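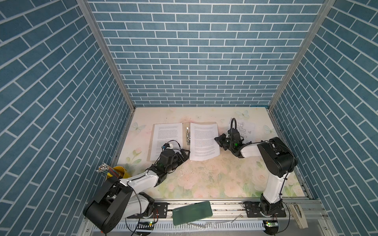 4. What the unanimous vote did and did not tell us

When the Forkville council passed the Mohammadi ordinance, every member present voted for it. The press treated this as the main fact about the law. Much of the early writing on the ordinance has done the same, and has read the vote as a sign that the city had settled the question of whether home care workers, cleaners and live-in nannies should have the same protections as people who work in shops and offices. We doubt that the vote can carry this much weight. In this section we look at what the council agreed to, what it left for later, and what the complaint records show about how the law was used in its first period of operation.

A vote without opponents can mean that everyone wants a thing. It can also mean that the thing has been made cheap enough that opposing it is not worth the trouble. The drafting history leans toward the second reading, although it does not settle the matter. The first draft gave the city labor office the power to inspect private homes where a domestic worker was employed, with notice. It set a fine for each day an employer went without a written contract. It also covered workers placed through agencies. By the time of the final vote, the inspection power was gone, the daily fine had become a single fee of $50, and agency workers had been moved to a separate measure that has still not been introduced. Each change was described in the council record as technical. Taken together they removed most of what an employer might have feared.

Supporters of the ordinance make a fair point in reply. They argue that a weak law can be made stronger later, and that a right written down is easier to build on than a right that exists only in speeches. Omel is usually given as the case in point. Its own law on domestic work began as a short statement of principle and was amended twice, and the second set of amendments added back pay and a ban on firing a worker for filing a complaint. We accept that this happened. We are less sure that the first step caused the second. The Omel amendments followed a court ruling that would have forced the city to act in any case, and the city's domestic workers' association was already large and well funded before the first law was passed. Forkville has neither of these things. To say that Forkville will follow the same path is to assume that the path was made by the law, when it may have been made by the people walking it.

4.1 The complaint records

The labor office gave us the full list of complaints filed under the ordinance, with names removed. There were 191. The office has cited this total in its own newsletter as evidence that workers know about the law and trust the process. We would ask readers to be careful with this claim for several reasons.

The total tells us nothing by itself. We do not know how many domestic workers there are in Forkville. The estimates in circulation differ widely and most of them come from groups with an interest in a high or a low figure. A large number of complaints could mean high awareness, or very poor treatment, or a few active advisers sending in files on behalf of many people. A small number could mean good treatment or fear. Without knowing the size of the workforce and something about its conditions, the complaint total is close to unreadable, and it should not be used to compare Forkville with Omel or anywhere else.

There is also the question of what was counted. The office opens a new file each time a worker submits a form, including when the same worker submits a second form to correct the first. We found pairs of files that share a filing date, an employer code and nearly the same wording. We have not tried to remove these pairs from the data. Any rule for doing so would depend on guesses, and we would rather present a messy record than a clean one we had partly made up. But the reader should know that the number of forms is higher than the number of workers who complained.

Finally, and in our view most seriously, the records stop at the point where a complaint is marked closed. Closed is a single category. It covers complaints that ended in payment, complaints that were withdrawn, complaints sent on to another office, and complaints where the worker could no longer be reached. The ordinance requires the office to respond within 60 days, and the office reports that it meets this deadline in nearly all cases. A letter telling a worker that her file has been closed counts as a response. So does a letter asking her for a document she has already sent. The deadline measures how fast the office writes letters. Whether anyone was paid is a separate question, and the city does not collect the information needed to answer it.

4.2 Interviews

We had hoped that interviews would fill some of these gaps. They did so only in part. Nabila Gunawan, who carried out the interviews in Forkville, spoke with workers, employers and office staff during June and the months that followed. The workers were reached through a legal aid clinic and through a church that runs evening language classes. Neither route gives us a fair sample. People who go to a legal aid clinic already know that they might have a claim, and people who have evenings free for a class are not, for the most part, live-in workers. The group about whom we most wanted to learn is therefore the group we heard from least.

With that warning in place, two themes came up often enough to report. The first is that workers talked about the contract rule far more than any other part of the law. Several said that asking for a written contract had changed how their employer spoke to them. One called it the first time the job had been treated as a job. We take these statements seriously, and they are the best evidence we have that the ordinance did some good. We also note that most of the workers who said this already had what they described as a decent employer. Workers who described their employer as difficult had mainly chosen not to ask.

The second theme concerns time. Filing a complaint means going to the office in person during working hours, and the counter closes at 4 p.m. A worker who cleans three houses in a day loses a house in order to file. A live-in worker has to explain where she is going. When we raised this with office staff, they were open about the problem and said that an online form had been discussed. It is not clear to us who was discussing it, or whether any money had been set aside.

Employers were harder to recruit and we place little weight on what they told us. Those who agreed to talk were aware of the ordinance and in favor of it. People who were unaware of it, or who were breaking it, had no reason to sit down with a researcher, and we do not believe that the favorable views we recorded can be taken as a guide to employers in general.

4.3 The Pasto comparison

Earlier work has set Forkville beside the Pasto district, where no such ordinance exists, and has found that reported wages for domestic work rose faster in Forkville after the vote. The comparison is drawn in Figure 3 of the appendix, where we reproduce it using the same survey source. The gap between the two lines is visible and we do not dispute it. What we question is the label that has been put on it.

The gap begins to open before the ordinance took effect. It could be argued that employers were acting in advance of a law they knew was coming, and this may be true of some. But the same survey shows wages for restaurant and warehouse work in Forkville rising over the same stretch, and these jobs are not covered by the ordinance at all. A general shortage of workers would explain both movements. It would also explain why the gap stops growing soon after, at a time when, if the law were doing the work, we would expect its effects to be building up.

There is a further difficulty with the survey itself. It asks households what they pay for help in the home and does not ask the people who do the work. Where a law makes a certain answer the correct one, some households can be expected to give that answer. We have no way to tell how common this is. The effect would run in one direction only, toward making Forkville look better, and a study that relies on this survey alone should say so plainly. The earlier studies mention it in a note or leave it out.

4.4 What can be said

We can say that the ordinance exists, that workers have used it, and that some of them found the contract rule helpful. We cannot say that it raised wages, and we cannot say how many complaints led to payment. The claim that it marks a turning point in the rights of domestic workers rests on the manner of its passing more than on anything recorded since.

Readers who support such laws, as we do, may find this too cold. Our worry is a practical one. Two nearby councils are now working from the Forkville text, and at least one of them has copied the fee, the office hours and the single category for closed files without change. If the text is to be borrowed, the record of outcomes should be the first part to be rewritten. A form that asks whether the worker was paid, how much, and when would cost very little. Section 5 sets out a version of that form and reports the comments we received on it from clinic staff.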